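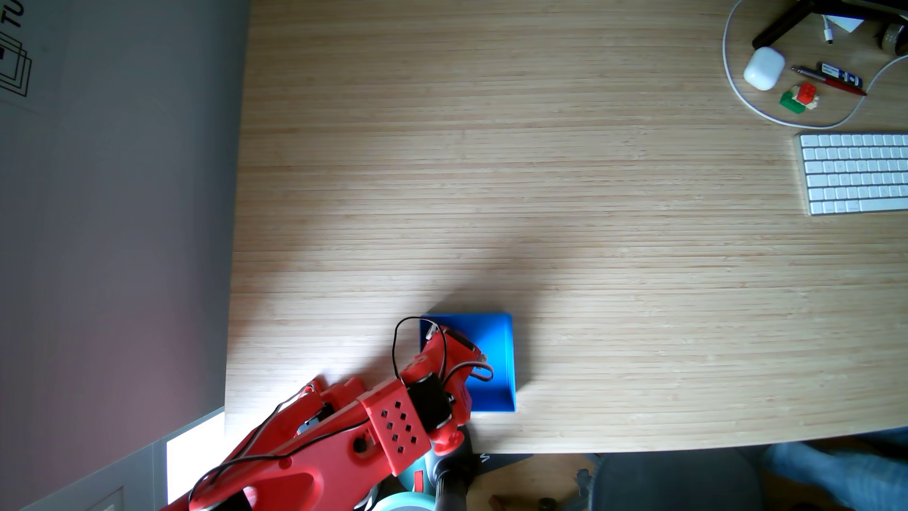 Gripper over the blue tray, keyboard end of the desk still to be cleared.

I get asked whether a machine can tidy a desk yet. My usual reply is a question about which desk, and how long you are prepared to wait.

The chore I keep coming back to is small: pick up an item, put it in a container, repeat. A pen, an earbud case, a couple of toy bricks. Anyone can do it while talking on the phone. For a hobby-scale printed arm it breaks down into three separate problems -- finding the item, closing on it, and letting go in the right place -- and the errors add up along the way. A slightly wrong shoulder angle becomes a larger miss at the jaws. Hobby servos have backlash, and printed links flex under load.

On Tuesday I gave it 13 attempts with the pen and got 2 clean placements. Bricks went far better at 11 out of 13. They have flat parallel sides, stand clear of the surface and don't roll. Cables I have stopped trying. A charging lead has no fixed shape, and the arm's idea of where to grip it is out of date as soon as it moves.
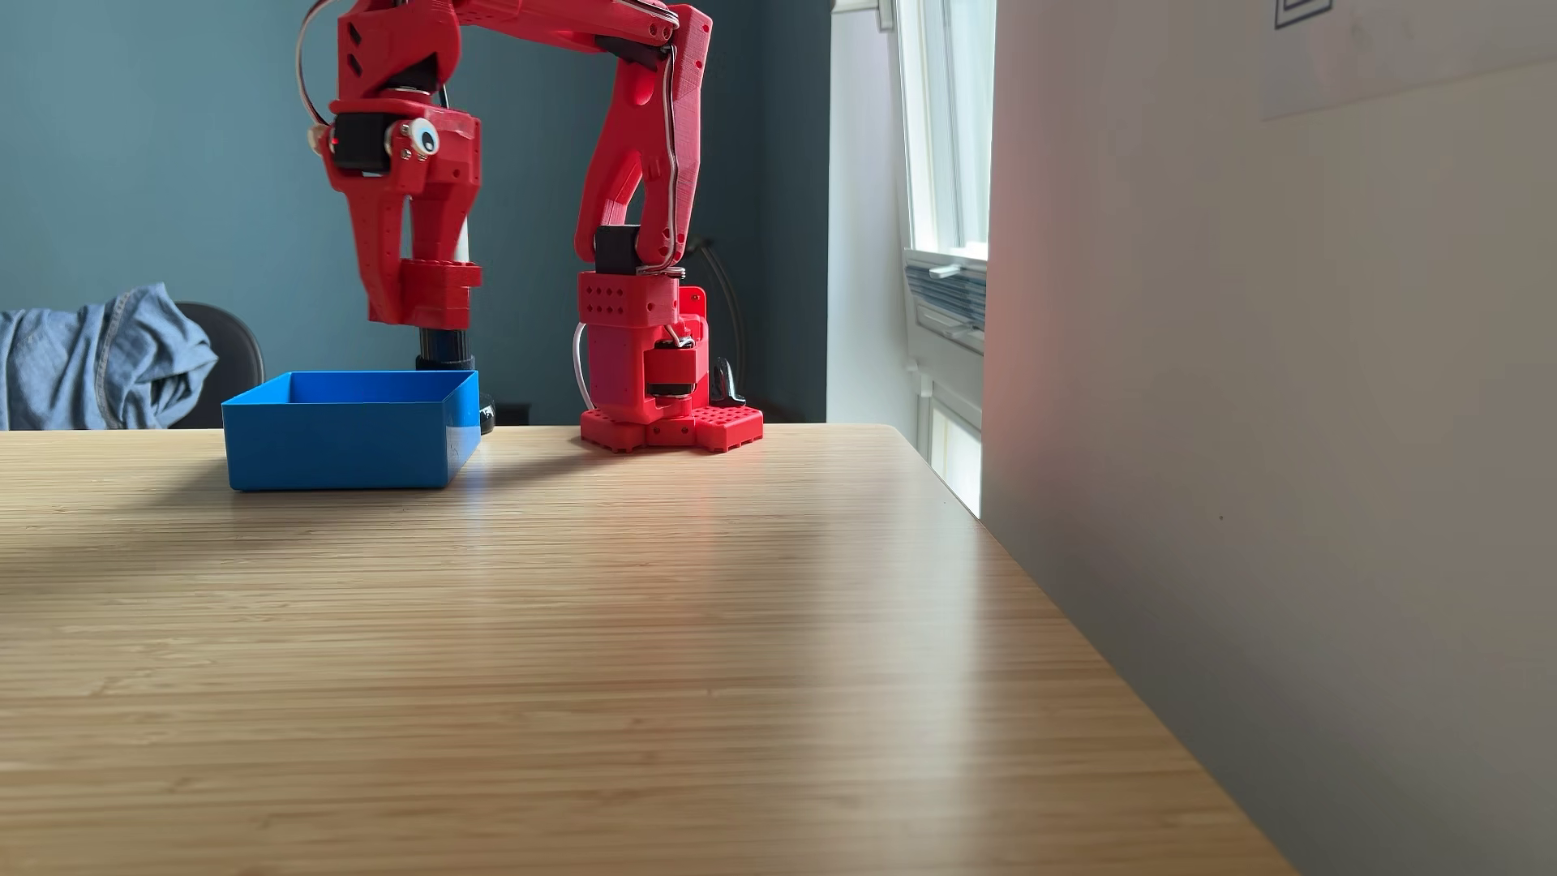

Istik left a comment under my last post to say that none of this matters on a shop floor, where parts arrive in a known position and a fixture does most of the thinking. At Prultthorpe they load trays all day with a plain two-axis unit and no vision at all, up to 2000 parts a shift, and the only regular fault is a sticky feeder.

I agree with nearly all of that. A factory can arrange the work to suit the machine. At home the mess is the input, and if I have to line the pens up first I may as well put them in the box myself.

So for desks, my answer is still no for general clutter, and a slow yes for bricks. Next job is softer pads for the jaws, then the pen again from a shallower approach angle. I also want to log the shoulder temperature over a long run, as I suspect the misses get worse late in the evening.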